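Prevura Kitchen Cell, Trenatthorpe Site
Safety Checklist After a Fault, With Comments
Monday, July 16, 2018

Please read the comments as well as the marks. I know they run on a bit, but a plain "pass" hasn't always served us well, and the people on the next shift deserve to know what I was thinking when I wrote it.

What went wrong
The arm stopped partway through a move over the counter and reported fault 1223, which on our list means it lost the signal from the wrist. It held its position, as it should, and no one was hurt. The operator pressed the stop button, wrote down the time and came to find me, and I'd like to say thank you for that, because the temptation to clear the fault and carry on is a strong one (I've given in to it myself in years gone by). When we did restart at low speed, the same fault came back after 2 cycles, always with the wrist turned well over.

1. Emergency stop
Mark: Pass
Comment: Tried it from both operator positions, first with the arm still and then at low speed. It stopped promptly each time and stayed stopped until it was reset. The button by the door feels a little stiff to me, but it works.

2. Hold on loss of signal
Mark: Pass
Comment: I unplugged the wrist signal at the controller end to bring on the fault on purpose. The arm held where it was and didn't sag. Lovely to see, considering how worried I was walking in.

3. Cables and connectors
Mark: Fail, action needed
Comment: I believe our trouble lives in this one. The signal came and went when I flexed the cable gently by hand with the arm powered down. The cables run along the outside of the arm, and when the wrist turns over they have to give somewhere. If they're held too tightly, the pull ends up at the connector. Go slowly along the whole run, please, and look at the clip and the fitting from more than one side.
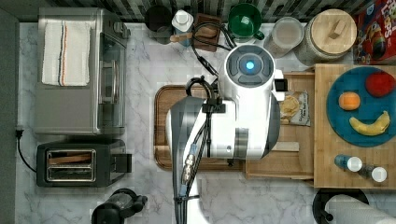 4. Wrist unit and camera
Mark: Pass, with a note
Comment: The camera module sticks out to one side of the wrist, so it will meet an obstacle before the wrist does. I checked that it was firmly seated and it was. The blue light on the wrist is handy, but please don't take a lit light as proof that the signal is good. It stayed on right through our fault.

5. Counter and reach
Mark: Pass, with a note
Comment: The counter is a busy one, with jars and bottles along the backsplash and things to eat out on the boards. All fine for the work we do, as long as the taller glass stays at the back. I'd ask that you look over the counter before each run and move anything that has crept forward.

6. Toasters and power cords
Mark: Pass
Comment: Both the toaster oven and the two-slot toaster must be switched off and unplugged at the wall before the arm is powered up, unless the task calls for one. Please also take the striped towel off the toaster oven before anyone turns it on. It's an easy thing to forget when your mind is on the robot!

7. Fault log
Mark: Fail, action needed
Comment: Going back through the log, I found the same fault entered once in December, cleared, and never followed up. I'm not pointing a finger, we were all rushing then. From now on a wrist signal fault gets written up the same day, even if it clears by itself.

Actions
Replace the wrist signal cable with the spare from the Suksawat kit and refit the clip with more slack at the turn.
Run the arm at low speed for 31 cycles with the wrist going fully over, someone standing by the stop button the whole while.
Send the old cable to the Jastine workshop, labeled with the fault number, so they can open it up.
Allow up to 2 hours for the job, and don't start it at the end of a shift.

Status: Not released for normal use. Low speed testing only, until items 3 and 7 have been signed off.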